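3. Gathering the Examples

3.1 Why we went to people's homes

The first version of our policy was trained on examples gathered in our own lab, on a gray bench, under lights that never changed. It did very well on a gray bench under lights that never changed. When we moved the same policy to a kitchen table two streets away it reached with great confidence for a shadow. Everyone who works in this field has a story of this kind, and we mention ours only to explain the budget line for bus fares.

For the present study we gave up on the bench. The Nokstead set, named after the project that paid for it, was gathered in 31 homes using hand-held grippers. A person holds the gripper, does the chore, and a camera on the tool records what the tool sees. The robot is absent during gathering and meets the examples only at training time. This has been done before and we claim no credit for the idea. What we add is a set of rules for what happens on the table before the recording starts, and a count of how much those rules matter.

3.2 The task

The task is table clearing. Each episode starts with a table that has been used for eating, playing or both, and ends when the collector decides it is clear. We tried at first to define "clear" in writing. The definition grew to two pages, contained the phrase "food-like but not food," and was ignored by all. In the final protocol the collector simply says "done" aloud, and the episode stops there. Section 5 shows that collectors disagree with each other about this word less than the authors do.

Objects are sorted into five groups after the fact, by annotators who see only the recording: food, drink containers, soft waste, things worth keeping, and vessels. Soft waste is the group with the tissues and napkins. Things worth keeping is the group with the toys. The line between the two is the hardest part of the task for a learner, for reasons that will be plain to anyone who has thrown out a child's drawing. Both are light, both crumple or sag when gripped, and both are often found in the same heap.

We did not bring objects with us. In an early pilot, run under the internal name Brodix, we carried a crate of plastic fruit from home to home so that results could be compared. They could be compared very well. The policy became expert in that crate of plastic fruit and showed no interest in anything else. From then on, collectors were told to use what the household had to hand.

3.3 Setting the table

The written instructions given to households asked for a table "as it would be after a snack." We had expected this to produce sparse, tidy layouts, as people clean up for visitors even when the visitors have come to record a mess. Some did. Most took the request in the right spirit. Figure 1 gives a view from the gripper at a table in one of the busier rooms in the set. A carrot piece sits by itself on the left, while the center of the table holds a drink carton partly wrapped in tissue, with a green toy in front of it and a napkin under the toy. The napkin has to go and the toy has to stay, and the policy must work out that taking the one means first doing something about the other. 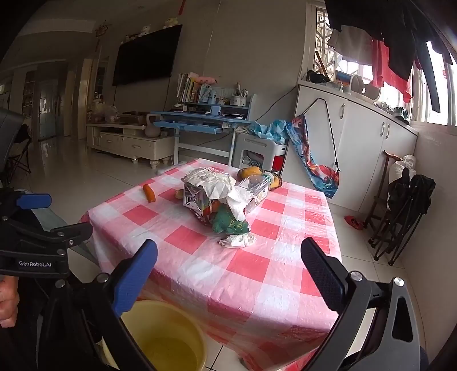 Figure 1. View from a hand-held gripper with its jaws open above a yellow basin. The checkered table beyond holds the carrot piece, the carton and green toy, a water bottle lying on its side, and a dish of yellow fruit pieces at the back.

We want to draw attention to the tablecloth. A pink-and-white check is close to the worst surface one could pick for a depth estimate, and we would never have picked it. Households pick such cloths all the time. In our ablation (Section 6.2), leaving out the episodes with patterned cloths cost more success on new tables than leaving out the same number of episodes at random, and the effect held even when the new tables were plain. We have no tidy account of why. Our best guess is that a policy raised on checks learns to stop trusting edges, a habit that serves it well elsewhere.

The second point concerns the room. A learner that sees through the tool sees past the table too, and in real homes what lies past the table is a television, a study desk, somebody's laundry against a bright window. One reviewer of an earlier draft suggested cropping the background away. We tried it. Cropping helped in homes the policy had already seen and hurt in homes it had not, and as the second kind is the kind the paper is about, we left the rooms in. Windows deserve a special word of complaint. Glossy floor tiles will hand a window back to the camera from below, so that a room with one window has, from the learner's side, two. We made no attempt to draw curtains.

3.4 The collectors

Collectors worked in pairs through Sanbridge, our field partner, and each pair visited a home for one session. Training took a morning. It covered how to hold the tool, how fast to move it, and how to start and stop a recording. It did not cover how to clear a table. We assumed that adults knew, and this turned out to be the most interesting mistake in the project.

Adults do know, but they know different things. Some clear from the near edge outward. Some go for the largest object first and deal with the remains. A small and very firm group begins with liquids, whatever else is on the table, and could not be talked out of it. We had planned to pick one order and ask everyone to follow it, on the theory that a learner does better with examples that agree. The theory is sound for short tasks. For this one, the policy trained on a fixed order stopped dead whenever the fixed order could not be followed, for instance when the first object on its list was under the second. The policy trained on the mixed orders was slower and a bit vague about its plans, but it finished.

The final instruction on order therefore reads, in full, "As you would at home." It is the shortest line in the protocol and took the longest to agree on.

3.5 What went wrong

A methods section that reports no trouble should be read with care, so we list the main sources of bad data in order of how much they annoyed us.

Speed came first. People holding a gripper move it like a hand, and a hand is far quicker than the arm that will later have to copy it. We dropped episodes in which the tool moved faster than our arm can follow for longer than 2 seconds at a stretch. In the first week this rule removed so much that we suspected a bug. There was no bug. We then asked collectors to move "as if the table were asleep," and losses fell to a level we could live with.

Idle jaws came second. Between grasps, many collectors open and close the gripper for no reason, in the way one clicks a pen. The policy picked this up at once and with obvious delight. For one Thursday afternoon our robot did little else. The habit is easy to find in the jaw-width signal and we now filter it out, keeping only closings that end in contact or in a clear attempt at it.

Help came third. Household members, seeing a grown adult struggle to pick up a napkin with a pair of rubber-tipped jaws, will reach in and move the napkin. It is kindly meant. Episodes with a helping hand were cut at the point where the hand made contact, and what remained was kept if it held at least one full grasp. Of the sessions in the set, 9 lost more than half their recorded time to this rule. We considered asking households to leave the room and decided that it was, after all, their room.

3.6 Labels and checks

Every episode was viewed by two annotators, who marked the start and end of each grasp, the object group, and whether the grasp held. Where they disagreed on the group, a third view settled it. Most of the disagreements fell between soft waste and things worth keeping, as expected. A few fell between food and soft waste, and we have chosen not to look at those again.

We used the checking scheme known in our group as the Borkowska rule: no annotator may label an episode from a home in which they have also collected. The reason is that a person who was in the room knows what the object was, while the learner has only the pixels. An annotator who remembers that the lump beside the carton was lunch will label it as food, and the learner will be asked to see lunch in a lump. Under the rule, lumps that cannot be told apart on the recording are marked "unclear" and left out of the group loss, though their grasps are kept. A robot does not need to know what a thing is in order to pick it up. It does need to know before deciding where to put it, and the next section takes up that problem.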